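Salad leaves in the cold months – yes, really!

Every year when the clocks go back I get the same note from half the allotment holders on our list: "Well, that's the salad finished, then." And every year I want to run round knocking on doors, because the cold months are when I enjoy growing leaves the most. No bolting, hardly any greenfly, and the slugs slow right down once the nights turn properly chilly. You need a windowsill, a cold frame or a sheet of fleece, and a bit of patience.

I came to it late myself. Candela Montes, who has the plot behind the water tank at Plandis, gave me a tray of seedlings one grey Sunday and told me to stop fussing over them. They went into an old cold frame with a cracked lid and I more or less forgot about them. By December I was picking enough for two sandwiches a day, and I've sown a winter batch ever since.

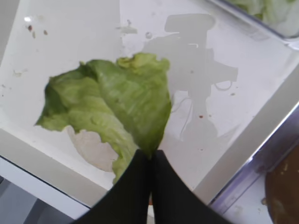 The thing to get your head round is that a winter lettuce hardly grows at all once the days get short. It sits there. What you're picking in January is mostly what the plant managed to put on back in October, so the sowing date matters far more than anything you do afterwards. I start mine in late August and again in the middle of September, in modules on the kitchen sill, and plant them out when they have four true leaves. If you've missed that, don't give up! Pea shoots and cress will grow indoors right through the dark weeks, and mizuna is very forgiving if you don't mind small leaves.

Water is where most people go wrong (me included, for years). In summer we all get into the habit of going round with the can every evening. In winter that's how you get grey mould. I water my frame once every 9 days or so from November on, always in the morning, always at the soil and never over the top. Then I prop the lid open with half a brick until lunchtime, even when it's cold. The plants mind damp air much more than they mind a chill.

Fleece is lovely stuff but do take it off on mild days. Rodel Abella lost a whole row under his last year by leaving it on through a warm, wet fortnight, and he has asked me to pass that on so that something good comes of it.
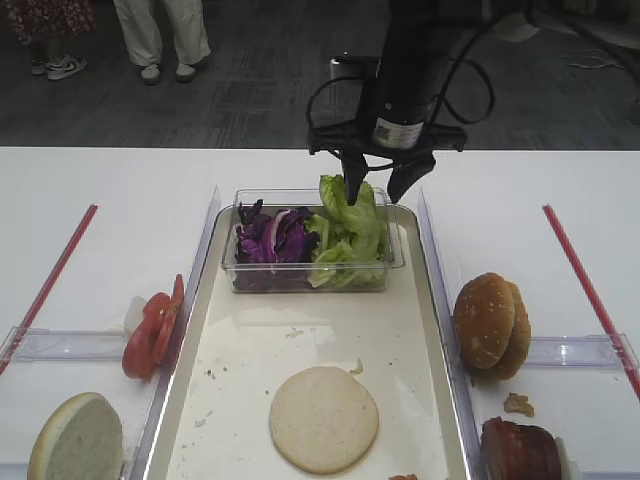 Now, the eating! A winter bowl wants more crunch and more colour than a July one, and leaves on their own can seem a bit thin when it's dark by teatime. My answer is nearly always cabbage, cut as fine as you can manage. Purple cabbage with pale, ruffled lettuce is about as cheerful a pairing as you'll find at this time of year, and I like them kept side by side in a clear tub, the shredded cabbage in one half and the lettuce heaped up in the other, so that everyone can take what they fancy. Dress the cabbage first, with lemon and a pinch of salt, and give it ten minutes. The lettuce gets nothing until it's on the plate. Both are brilliant in a bun with leftover roast chicken, or with a fried egg if you're me.

Cabbage, by the way, is best planted in early summer for cutting now, so make a note for next year. It wants firm ground. Tread it down well, plant deep, and net it the same afternoon – the pigeons at Plandis can be on a new row before you've put your trowel away.

We have 69 packets of winter mix left from the group order, and they're in the tin by the seed hut door. Please take one per plot to begin with, and write your plot number on the sheet. There's still time for an indoor sowing if you have a bright sill. I'd also love to hear what you've got growing under cover, especially if it's something odd. Candela has promised me some claytonia, which I've never tried, and I've already cleared a corner of the frame for it.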